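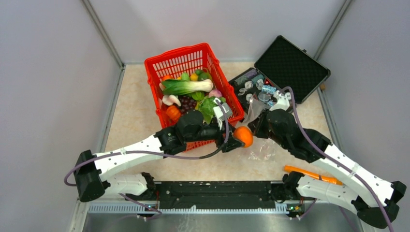
Which jaw tips hold thin plastic film best? Flat, narrow tips that close along their whole length, with a high-friction face.

Gripper tips for zipper bags, two arms
Posted by Indrek Stankevičius

I am comparing tips from Omano and Matsuda. One arm holds the bag, the other loads produce. Over 343 trials the Matsuda tips lost the film 17 times – mostly while the other arm was moving. Suggestions?
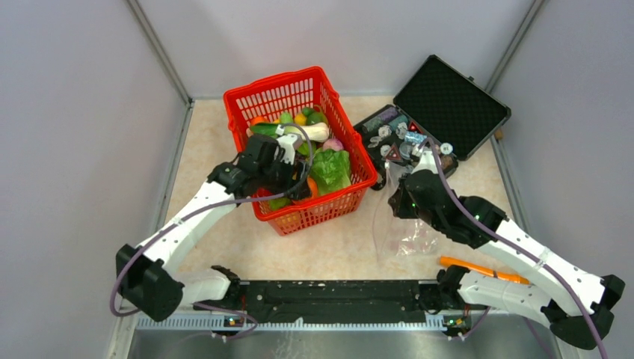
Does grip force need to be raised for film? Only until slip stops; past that the film stretches.

Ngan-ling Leung
Check the wrist angle before changing tips. If the jaws pull across the zipper, any pad will slip.

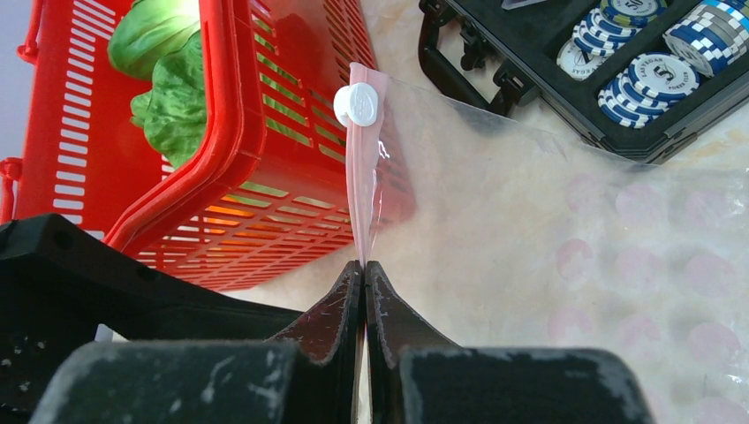

Sarkdale, 15 Jan 2022 – Joana Vilela
Pinch the zipper strip, not the film next to it. The strip is thicker and gives the jaws something to bite. We also dropped the closing speed on the Neseo controller and left the force alone. Slips went from 11 to two on the same test. 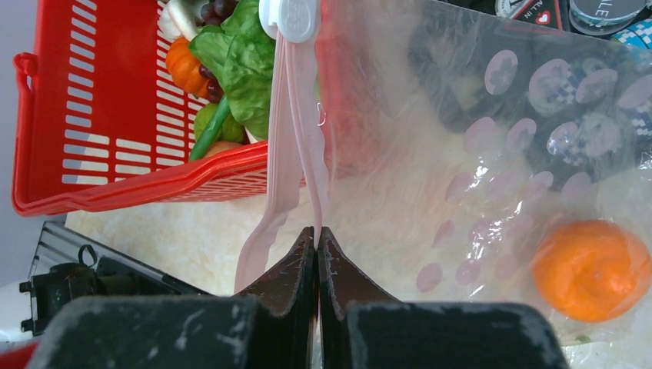

Closed fingertips on the pink zipper seal, mandarin in the bag.

Radymyr Romaniuk
suction worked for me, different bags though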